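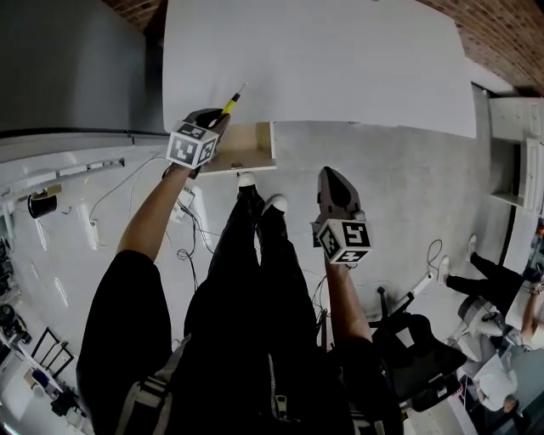 Work and Unions History Group – shared workshop notebook

Sunday, January 4, 2026

In on my own, heating on low, whole big table free to spread out on. Went in meaning to do an hour of box lists and stayed till it got dark, so this is a long one. Ha-rang, the bit for you is near the end, marked.

The Prevaleck bulletins. We've been saying for ages that the depot cleaners' dispute at Prevaleck was badly covered and that all anybody had to go on was the company's side (Muvska's annual report, two paragraphs, both smug) and the one newspaper piece that gets the name of the branch wrong. Well, the second box from Boglárka Barta's family has the strike bulletins in it! A proper run of them, folded inside a pay envelope, and then more loose underneath under a pile of raffle tickets. I'd only lifted the lid on that box before and taken it for household bills.

What we have now: issues 1 to 7, then a gap, then 12. The last one calls itself "final for the moment", which I love. Issue 1 is a single side, typed, obviously done in a hurry. By issue 4 they've got a masthead drawn by hand and a letters column. You can watch them getting better at it week by week. Someone has worked out that nobody reads a solid page of type at five in the morning, and the paragraphs shrink.

Quick recap for Analyn, who hasn't had the Prevaleck lecture from me yet. Muvska ran the trams and employed its own cleaners, on the same pay grades and in the same pension as the drivers' mates and the yard staff. Then the night cleaning at Prevaleck was put out to a contractor, Drosirico. The cleaners were told that nothing would change. Then in July the new rotas went up and the paid meal break had gone, and the walk to the far sidings had been moved outside paid time. They walked out that week. The management version is that it was all over a misunderstanding about breaks.

Issue 2 knocks that flat. The front page is the old rota and the new rota side by side, typed out in full, and underneath: "Read them both. Then ask where the time went." You hardly need a historian. They'd also noticed that sick pay now started on the fourth day, and that's in issue 2 as well, before the date when Muvska says the question was first raised. I went back and checked this against our photocopy of the report three times. Lovely stuff.

The other thing is the drivers. I'd always written (and said, in front of people, at the summer meeting, sorry) that the drivers kept out of it until late on. Issue 3 prints a list of collections by job, and the drivers are down for the biggest one, right at the start. There's a thank-you from the cleaners and a slightly tart line saying that money is welcome but a refusal to take out an uncleaned tram would be more welcome. Issue 5 reports the first refusals. So the drivers weren't late, they were paying in from the first week and arguing about the rest, and my paragraph needs rewriting from top to bottom. I'm really pleased about it. It's a much better story with the argument left in.

Print runs. Issue 6 has "4000 printed" in small type at the foot, with Dudás given as the printer. That's far more than the depot could ever have needed, so they must have been going out to passengers, or round the other depots, or both. The letters in issue 7 have two from passengers, one in favour and one cross about the state of the seats, and they printed the cross one first. If Dudás kept a job book we could find out whether the run was paid for or done as a favour. Attila thinks the family might still have the books. He's met them and I haven't, so I've left him a message. Nothing back yet, it's a Sunday, fair enough.

Worth being careful about: "4000 printed" is what the bulletin says about itself. A strike bulletin has every reason to sound big. I've put it in the catalogue as "states 4000" and I'd like us all to stick to that wording till we've got a second source.

Handling notes. The paper is poor and has gone brown along the folds. Issue 1 has a split starting in the middle, so please don't open it again, use the scan. I flattened the others under blotting paper and the light boards, no weights on the bare sheets. The staples in 4 and 5 have rusted through the corner. I left them alone, Mārtiņš is better at staples than I am and I'd sooner wait. Everything is in fresh folders, pencil only on the folders, number at top right. I used the last of the large folders, so those want ordering.

Scans: done for all of them, both sides, including the blank backs. There's a pencilled list of names on the back of issue 5, a picket rota by the look of it, with ticks. Some surnames match the signatures on the petition we already had, which would be the first time we can put a person on a particular shift. I haven't typed the names up. Boglárka's family ought to see that page before it goes anywhere public, even inside our own catalogue. A few of those people may well have children still living near the depot.

A bit of grumbling to myself: our subject headings are hopeless for this. The system wants me to choose "strike" or "contracting out", and the cleaners plainly thought it was one and the same fight. Issue 7 says so in as many words: "They could not have cut the break without first selling the job." I've put both headings in and cross-referenced, and I'd do the same for the hospital laundry material when we get to it.

FOR HA-RANG – you asked if there was anything for the display on privatisation and pensions. Yes! Issue 4, page 2, bottom half. It's a worked sum showing what a cleaner on the old grade would have drawn at retirement and what the same cleaner would get under Drosirico. Very plain, set out like a shopping bill. It would read well at a distance if we blew it up. The wording is theirs and I wouldn't touch it, though we might need a caption explaining the grades. I haven't checked their arithmetic against the old scheme rules. Those are in the grey cabinet, under Muvska, and it needs someone with more patience for actuarial tables than me.

Still to do:

– Find 8 to 11. Ask the other depots' branches, and ask whether anybody kept a set at home. Try the passengers' association too, if it still exists.
– Attila to chase the Dudás job books.
– Mārtiņš: staples, then the split in issue 1.
– Me: rewrite the drivers paragraph, and write to the people who had the old version in the handout.
– Analyn: would you like the letters columns? You'd be good at it and there's an article there, easily. The passenger letters on their own would do it.
– Order large folders and blotting paper.
– Work out how it ended. Issue 12 says the meal break is back, "paid, and in writing", and says nothing at all on sick pay or on who the employer would be. The report claims everything was settled to general satisfaction. I don't believe the report, but I haven't got anything to put in its place.

One last thing I nearly forgot. The pay envelope the bulletins were folded in is a Muvska one, from before the contract, with the deductions written on the front. Pension contribution is there, in ink. I've catalogued it as an item in its own right and put it in with issue 4. It should stay next to that sum.

Box two is back on the shelf, box three hasn't been opened. I'll be in again midweek if anyone wants to do it together.

12 comments
Shared 7 times

Recent entries
Petition sheets from Prevaleck: matching the signatures
Hospital laundry papers, first sort
What we said at the summer meeting (and what needs fixing)
Cleaning a branch banner pole: notes by Mārtiņš Strazds
Oral history kit: who has the spare microphone?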